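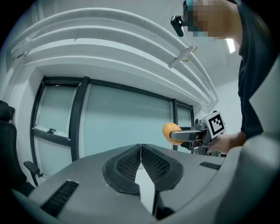
An orange ball held up against the window, Leredura open day, April 2022

Leredura opened its offices at Rullham on a Wednesday this spring, and I went along on the early tour. Visitors sign in at the front desk, get a paper badge and wait by the stairs until the group is full. Ours had 30 people in it, which was too many for the smaller rooms, so they split us in two.

The part I liked best was the room with the big window. It has a black frame and black uprights between the panes, and the ceiling over it is made of curved white panels that come down in arcs. I have worked in plenty of offices with square gray tiles overhead and this was a nice change. We stayed there a while, and an orange ball against pale glass is very easy to see from the back of a group.

After that we walked over to the Quezada building, 210 yards by the sign on the path. It holds the storage floor and a small display on the history of the site. The display could use better lighting — several of the labels were hard to read — but the old floor plans are worth a look. One of them shows the place before the Sullix wing was added, when the entrance was on the other side.

Coffee was served in the lobby afterward for 8 dollars with a sandwich. Parking is free but the lot fills up early, and the overflow lot is a muddy walk. The next open day is planned for November, with tickets limited to 300. Book the morning if you can.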